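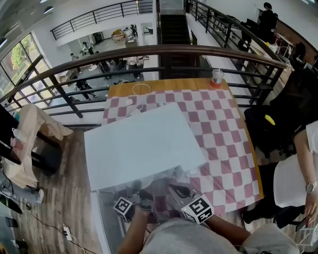

Lakshmi Iyengar told the court that the dismissal orders gave no grounds a teacher could answer, and that a list of names attached to a one-page notice could not stand in for a hearing. The administrative court in Tulach agreed in part, and on Jun 21, 2026 suspended the removal of 194 public school teachers and university lecturers pending a full review.

The ruling covers fewer than all of those affected. The provincial education authority removed 274 employees under a single order, citing a clause in the public service code that allows termination "in the interest of institutional order." The remaining employees either did not file within the appeal period or filed in a district where the court has no jurisdiction.

The three-judge panel did not rule on whether the clause itself is lawful. It held that the authority had failed to supply individual statements of reasons, as the code requires for any termination that takes effect without notice. The panel also found that the authority had not shown why the usual disciplinary procedure, which includes a written charge and a period for reply, could not have been followed.

Under the suspension, the teachers remain on the payroll but do not automatically return to the classroom. Each school must decide whether to reinstate a teacher to active duty or place the person on paid leave until the case is closed. Salaries withheld after the order took effect must be paid within 19 days. The court declined to award interest on the withheld amounts and left that question for the final judgment.

Health coverage, which ended for most of the group on the date of dismissal, is restored retroactively. The order does not address housing. Several lecturers at the Nandunov campus lived in university apartments and were told to leave them when their contracts ended. Their claims are being heard separately by the civil court, and no date for a decision has been set.

The authority argued that many of those dismissed had signed an open letter opposing the transfer of school inspections to the provincial interior office. It described the letter as a breach of the duty of neutrality. Lawyers for the teachers replied that the letter was published outside working hours, under the signers' own names, and made no reference to pupils or to any party. The panel noted the exchange but did not decide it — the absence of individual reasons was enough, it wrote, to justify a suspension at this stage.

Tharun Gowda, counsel for the authority, said his client would comply with the payment order while seeking review in the appeals chamber. He said the authority regarded the defect as procedural and intended to issue new notices with individual reasons attached. Lawyers for the teachers said any new notice would count as a fresh dismissal and would reopen the appeal period for each person named in it.

A separate group of 16 school principals was excluded from the ruling. Principals in the province hold their posts by appointment, and the court found that removal from an appointed post is governed by a different chapter of the code. They keep their underlying status as teachers, but the panel said it could not restore them to administrative positions by interim order. Their case has been referred to the chamber that handles appointments.

The suspension also bars the authority from filling the vacated posts with permanent staff. Temporary contracts already signed remain valid until they expire. Schools in the Pickering district, where the largest number of posts were vacated, have relied on substitutes and merged classes for the final weeks of the term. The district office said it would not publish its staffing plan for the coming school year until the appeals chamber had ruled.

Entries in the central employment register are to be amended. The dismissals were recorded there under a code that prevents a person from being hired by any public body and that is visible to private schools on request. The court ordered the code replaced with a neutral entry reading "status under review."

Either side may file objections to the interim order before the end of June. An objection does not delay the payment of salaries or the restoration of health coverage. The full review will proceed on written submissions unless a party requests an oral hearing, and lawyers for the teachers have said they will make that request.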